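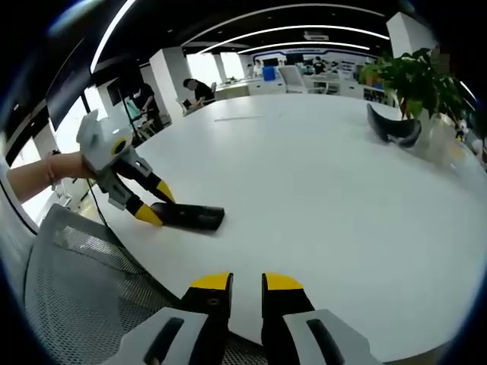
Progress report to the Kidutau fund, August
Prepared by Raili Manninen, perception and planning software, Unura project

Dear all,

Thank you again for your patience over the summer, and for the kind notes after the last report. It has been a busy stretch and I am happy to say that most of it went into the part of Unura you asked us to put first, the software that turns hand-held gripper recordings into something a planner can learn from.

The biggest piece of news is that the pose tracker has been rewritten. The old one lost its place whenever the view was mostly blank tabletop, and we spent far too many evenings nudging trajectories back into line by hand. The new version leans on whatever it can find farther off in the room -- pillars, ceiling lights, window edges -- and picks itself up again after a quick turn of the wrist. We ran it over 997 recordings and only six had to be thrown out, which made for a very cheerful afternoon here.

Two-handed work is coming along more slowly. When both grippers are in use, each has its own clock, and lining them up is fiddly. Dernirer, our syncing tool, now does this on its own for short tasks such as picking up a slim case and passing it across. On longer ones the clocks still drift apart and the finger widths end up a little behind the motion. I have a fix half written and would like another two weeks with it before I promise anything.

The planner, Nakajima, can now read the cleaned data directly, so the old conversion scripts have been retired (I will not miss them). Its grasps on flat objects are better than they were in spring, though it is still too timid near the curved edge of a table, where it treats the drop as closer than it is.

Spending is in line with the plan. We have moved some of the travel money to storage, as agreed on our call, and the revised sheet is attached.

Next up are the drift fix, a proper review screen for people labeling the data, and three longer tasks for Nakajima to try. If any of you would like to see the tracker running, please do write -- I would be delighted to show you.

With warm thanks,
Raili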